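When I got Leonie Kaufmann on the phone, she'd just spent her lunch break vacuuming a robot lab, and she wanted me to know it was relevant. "Crumbs," she said. "You would not believe how much of this story is crumbs and cables."

Leonie runs the two-handed bench at Kutinthorpe, where a pair of arms practices stacking little wooden cubes for hours on end. I'd called her about the night in June when the right arm kept pushing after it should have stopped. A small incident as these things go (no one was hurt, one cube got a nasty dent), but I love a small incident, and she was very open about hers.

First I asked her what a normal run looks like. "It's toddler stuff!" she said. "There's a strip on the table that says build here. One cube goes on the strip, the next one goes on top. Then you clear it and start over."
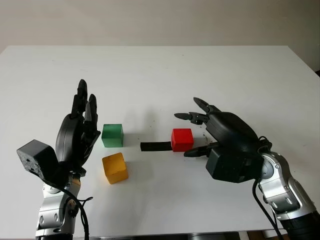 *The stacking bench at Kutinthorpe, with the red cube at the black strip.*

They had logged over 400 clean runs before the bad one, and I think that matters, because by then everybody had relaxed. Leonie had her back to the table and was typing up notes. What she heard was the motor note going up - "like a fridge that's annoyed with you" - and when she turned around the right hand was pressing a cube straight down into the tabletop and still trying to go lower.

She hit the stop button. The arm didn't let go right away, and that's the part that bothered her. "It was maybe a second or two. You stand there with your palm on a red button and a second is a really long time."

So what was going on? I'd assumed software, and so had she. They spent a whole day reading through Clemusero, the control program they use, looking for a bad number. The person who found the real trouble was Mattes Hellwig, who looks after the hardware and who, Leonie says, just started wiggling cables. One of them had been tugged a tiny bit at every run, and the connector had worked loose. When it dropped out, the arm kept using the last force reading it had. The last reading said everything was fine.
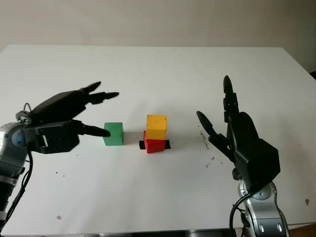 Mattes came on the line for a few minutes himself. He's a lot quieter than Leonie. "The loose plug I can live with," he told me. "Plugs come loose. A stale reading that looks like a fresh one, I can't live with." His fix was dull and good: each reading now carries a time stamp, and if it's too old the arms stop. He also gave the cables more slack and wrote the connector check into the morning routine.

And the slow stop? Separate problem, same night. The stop signal had been routed through a Schmieder relay box left over from their old setup in Baltdale, and it was adding 530 milliseconds to everything. They'd moved the box along with the rest of the gear and never timed it. I asked whether anyone had noticed before. There was a bit of a silence, then Leonie laughed and said she'd noticed, sure, she'd just figured that was how long stopping took.

I've been turning that over ever since. I have a garage door like that.

After the fix they went over all the gear up close, including the screws and the fingertip pads. Leonie said that took longer than finding the fault did, and Mattes wouldn't let her skip any of it.

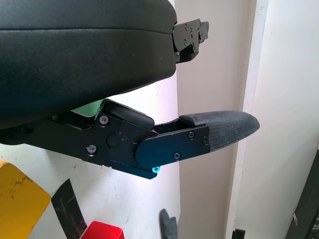
*Gripper finger with its textured fingertip pad, seen up close.*

These days nobody at the bench turns their back during a run, and the stop button gets pressed on purpose every morning, with a timer going. Leonie still keeps the dented cube in her desk drawer. I asked if they'd gone back to stacking, and she said of course, they were stacking again the next week, and could she please go now, she still had the other half of the floor to vacuum.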